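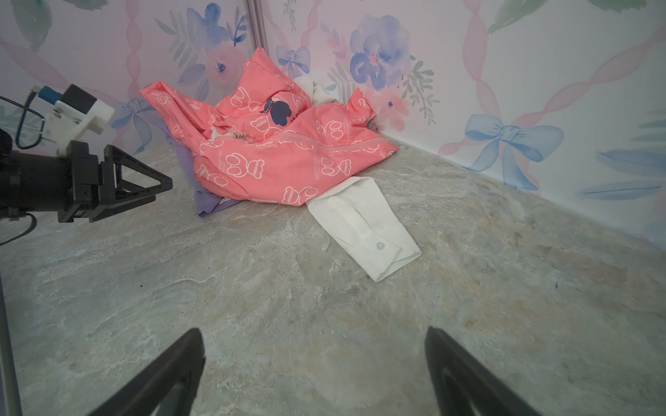 Woltau Opens Collection of Laundry Handling Examples Recorded on Two-Armed Robots

2 August 2024
By Umut Yaman, Press Office, Woltau
3 min read

UNDACH – Woltau today announced the release of Grillisa, a collection of recorded examples intended for teaching robots to sort and pick up household clothing. The collection contains 1139 recordings made at the company's workshop in Undach, and is available to universities and public research institutes without charge.

Each recording begins with clothing heaped in a small enclosure. An operator guides a pair of robot arms through the task, and the system stores the movements of both arms together with the views from cameras mounted close to the grippers. A learning system later studies the recordings and attempts to produce suitable movements of its own when it meets a pile it has not been shown.

Clothing was selected as the subject of the first release after a planning period that ended in February. A garment has no fixed shape. A sleeve may lie flat on the floor while the rest of the shirt is hidden under something else, and a child's printed top may be folded in such a way that its zipper is the easiest part to recognize. Earlier work at Woltau with boxes and bottles offered little guidance for such cases.

"A person reaching into a heap of laundry makes a great many small decisions without noticing them," said Teun Hoekstra, head of data collection at Woltau. "We ask our operators to work at an even pace and to let those decisions show. If a first grasp catches two garments, the operator puts them down and tries again, and the whole attempt is kept."

Operators receive written instructions before each session. Garments are dropped into the enclosure by hand and are not arranged afterward. Piles mix colors, sizes and fabrics, and may include prints, buttons, zippers and cuffs. The walls and floor coverings also vary. Patterned wallpaper and marble-patterned flooring are included so that a system does not come to depend on a plain background when deciding where a garment ends.

Of the recordings in the release, 288 include at least one failed grasp followed by a second attempt. These are marked in the accompanying notes. A further 248 recordings have been set aside for testing and should not be used for training. Woltau asks research groups publishing results to state clearly which portion of the collection they used.

The recordings were reviewed in cooperation with Solheim, a research workshop specializing in robot control. Reviewers checked that the camera views and arm movements were matched in time, and that the written label for each task agreed with what the operator did. Recordings that did not pass were corrected or withdrawn.

"The review took longer than the recording," said Mr. Hoekstra. "A label that says 'pick up the shirt' is of little use when there are two shirts in the pile. We rewrote a large number of them."

Access is granted on written application to the Woltau press office. Applicants are asked to name their institution, describe the intended use and confirm that the test portion will be kept separate. Commercial users may apply under a separate license, the terms of which are supplied on request.

A second release, covering folding and the turning of sleeves, is in preparation. No date has been set.

Comments (3)

mira_k
Are the arm movements stored as joint angles or as gripper positions? I couldn't find it in the text and it decides whether we can use this on our setup.

Woltau Press Office
Both are included. The file layout is described in the notes sent to approved applicants.

oldbobbin
Glad to see the failed grasps left in. Please do socks next.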